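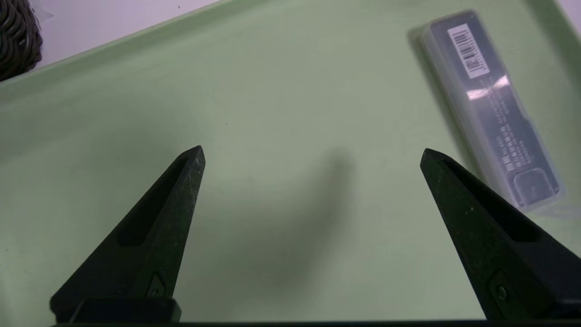 What had gone wrong with the left arm? The fault log gave it as a late stop, 2 seconds after the command, at 11 that morning.

I read the entry twice and switched the cell to hold. Bergeron had sold us the controller in March and called it finished. At Fandholm we had run 2000 picks on it before the first late stop. Pick 1827 was in the log too, marked as a warning, and I had cleared it myself without opening it.

I rang Mikport and asked for the old firmware. The woman there wanted to know if anyone had been hurt. I said my sleeve had been caught and the cuff was torn. She went quiet, then asked me to write that down as well.

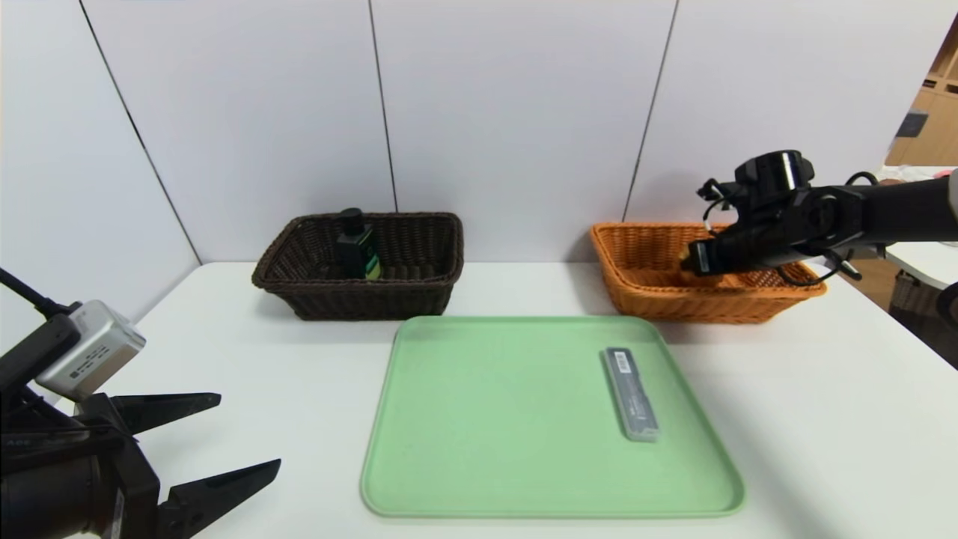

Who could start the cell again? Only the person who had signed the hold, and that was me.

The file came through at four. I loaded it, stood behind the yellow line and pressed stop eleven times. On the last one the arm was late again. I signed the hold for another night and went to find my coat.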